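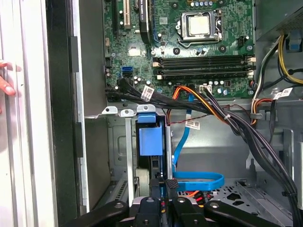
소형 그리퍼 두 종의 비교 시험을 지난 12월에 마쳤으며, 본 글은 그 경과와 판단을 정리한 기록입니다. 비교 대상은 Clemton사의 평행 개폐형 그리퍼와 Grosano사의 적응형 그리퍼이고, 제어기는 Hedlund, 손목 카메라는 Irkby 제품으로 통일하였습니다. 시험 과제는 데스크톱 본체 내부에서 드라이브와 케이블을 다루는 작업으로 정하였습니다. 평평한 탁자 위의 블록을 집는 시험만으로는 두 제품의 차이가 잘 드러나지 않습니다. 메모리 슬롯 아래로 굵은 검은색 케이블 다발이 비스듬히 지나가고, 그 앞쪽에서 납작한 파란색 SATA 케이블이 넓게 휘어 그리퍼 뒤로 들어가는 정도의 환경은 되어야 손가락의 두께와 진입 각도를 논할 수 있다고 판단하였습니다.

2023년 1월 11일 | 읽는 시간 6분

1. 시험 조건

두 그리퍼는 동일한 로봇 팔에 교대로 장착하였습니다. 장착 후에는 매번 도구 중심점을 다시 측정하였고, 제어기의 속도 제한과 충돌 감지 임계값은 시험 기간 내내 변경하지 않았습니다. 접근 시작 높이는 본체 상단에서 300mm로 고정하였습니다. 처음에는 이보다 낮게 설정하였으나, Grosano 쪽의 외형이 더 넓어 회전 구간에서 섀시 모서리와의 여유가 부족하였습니다. 같은 조건을 유지하기 위하여 Clemton의 시작 높이도 함께 올렸습니다.

총 파지 시도는 1,983회입니다. 드라이브 캐디의 손잡이를 잡는 동작, 캐디를 위로 빼는 동작, 데이터 케이블의 커넥터를 잡는 동작으로 나누어 기록하였습니다. 전원 케이블 커넥터는 예비 시험에서 삽입력의 편차가 지나치게 커서 본 시험의 집계에서 제외하였습니다.

2. 손가락 형상

Clemton의 손가락은 얇고 곧습니다. 좁은 틈에 들어가는 데에는 분명히 유리하며, 커넥터의 옆면을 잡을 때 주변 케이블을 건드리는 빈도도 낮았습니다. 다만 접촉면이 좁은 탓에 캐디 손잡이처럼 매끄러운 플라스틱 부품을 들어 올리면 부품이 손가락 사이에서 회전하는 경우가 있었습니다. 파지력을 높이면 회전은 줄어들지만, 손잡이가 휘는 것이 확인되어 권장값 이상으로는 올리지 않았습니다.

Grosano는 물체의 윤곽을 따라 손가락이 감기는 구조입니다. 캐디를 잡은 뒤의 자세가 안정적이고, 접근 위치가 다소 어긋나도 파지가 성립하였습니다. 반면 손가락 끝이 두꺼워 드라이브와 케이지 사이로 진입하는 동작에는 별도의 경로를 작성하여야 했습니다. 이 경로를 작성하는 데 들어간 시간은 다른 모든 경로를 합한 것보다 길었습니다.

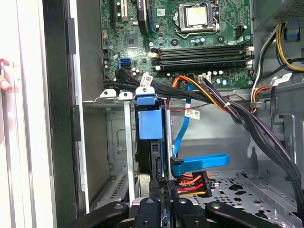 케이블 작업에서는 두 제품의 순위가 뒤바뀝니다. Grosano의 손가락은 커넥터를 잡으면서 인접한 전선을 함께 감아쥐는 일이 잦았고, 이 상태에서 후퇴하면 제어기가 과부하로 정지하였습니다. Clemton에서도 같은 정지가 발생하기는 하였으나 대부분 카메라의 위치 추정이 어긋난 시도였습니다. 손가락 형상에서 비롯된 실패와 인식에서 비롯된 실패를 구분하여 적어 두지 않았다면 잘못된 결론에 이르렀을 것입니다.

3. 손목 카메라

Irkby 카메라로 저장한 정지 영상은 모두 2,896장입니다. 근접 촬영 시의 초점은 만족스러웠습니다. 문제가 된 것은 반사입니다. 금속 표면이 조명을 받는 각도에서는 자동 노출이 급격히 내려가 드라이브 베이 안쪽이 어둡게 뭉개졌습니다. 노출을 수동으로 고정한 이후 위치 추정의 편차가 눈에 띄게 줄었으며, 이후의 시도는 전부 수동 노출로 진행하였습니다. 자동 노출로 수행한 초기 기록은 별도의 폴더에 보관하고 비교에는 사용하지 않았습니다.

손목 카메라만으로는 그리퍼가 본체 안으로 내려간 뒤의 자세를 판정하기 어렵습니다. 손가락 자체가 시야의 하단을 가리는 구간이 있어, 작업대 쪽 고정 시점의 영상을 함께 검토하였습니다. 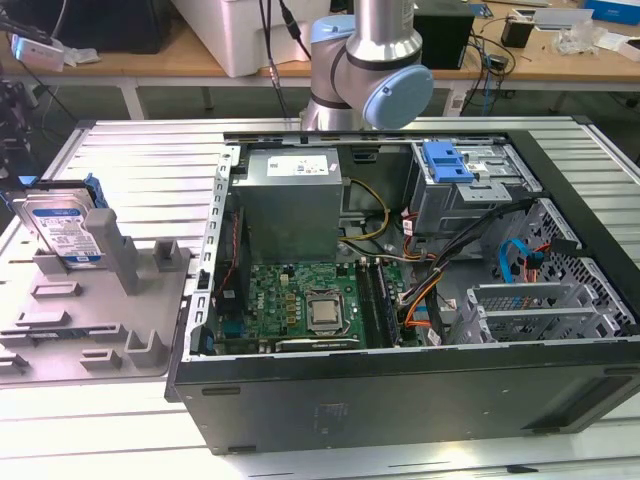

두 시점의 시간 동기는 제어기의 타임스탬프를 기준으로 맞추었습니다. Hedlund 제어기는 외부 트리거 입력을 지원하지만 배선 절차에 관한 설명서의 기술이 불충분하여, 핀 배치를 확인하는 데 예상보다 많은 시간을 들였습니다. 펌웨어를 갱신하면 트리거 설정이 초기값으로 돌아간다는 점도 기록해 둡니다. 갱신 전에 설정 파일을 내보내 두시기를 권합니다.

4. 판단

드라이브와 캐디의 취급이 주된 용도라면 Grosano를, 커넥터와 케이블의 비중이 크다면 Clemton을 선택하는 것이 타당하다고 봅니다. 본 작업에서는 케이블 분리가 전체 공정의 지연을 좌우하므로 Clemton을 계속 사용하기로 하였습니다. 캐디의 회전 문제는 손가락 안쪽에 고무 패드를 부착하여 보완할 계획이며, 패드의 두께는 아직 정하지 못하였습니다. 얇은 패드는 쉽게 벗겨졌고, 두꺼운 패드는 커넥터 진입을 방해하였습니다.

가격은 비교 항목에 포함하지 않았습니다. 두 제품의 구매 시기와 구성품이 서로 달라 같은 기준으로 놓기 어렵습니다. 내구성 또한 이번 시험의 기간으로는 평가할 수 없었습니다. Grosano의 손가락 관절에서 후반부에 미세한 유격이 느껴졌으나 측정값으로 남긴 것은 없습니다.

패드 시험의 결과는 확인되는 대로 이 글에 추가하겠습니다.

블로그 내 검색 검색어를 입력하세요 검색

이 사이트는 방문 통계를 위하여 쿠키를 사용합니다. 동의 설정 변경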